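How to wash a black tablecloth without fading it

Black cotton goes gray faster than any other color, and most of the damage happens in the first few washes. I use the same method for every dark cloth in the house.

Shake the cloth outside first, then go over it with a lint roller. Crumbs and pet hair stick harder once they get wet. If there is candle wax, put the cloth in the freezer for 30 minutes and lift the wax off with a butter knife.

Turn the cloth so the good side faces in and fold it loosely. Set the machine to cold and the shortest cycle. Use half the usual amount of liquid detergent – powder can leave white streaks on dark fabric. Add 500 ml of white vinegar to the drum for the first wash only.

Wash it alone or with other dark things. Towels are the worst company because they shed.

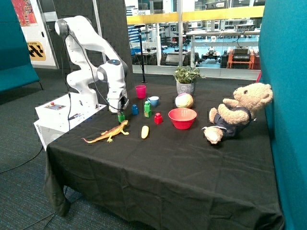 Take the cloth out as soon as the cycle ends and hang it in the shade, over 2 lines if you have them, so it dries without a hard crease down the middle. Iron it on the wrong side while it is still a little damp.

Store it rolled on a cardboard tube. Folded cloths fade along the folds first, and those lines do not wash out.

Posted by Javiera Alarcón, 19/06/2021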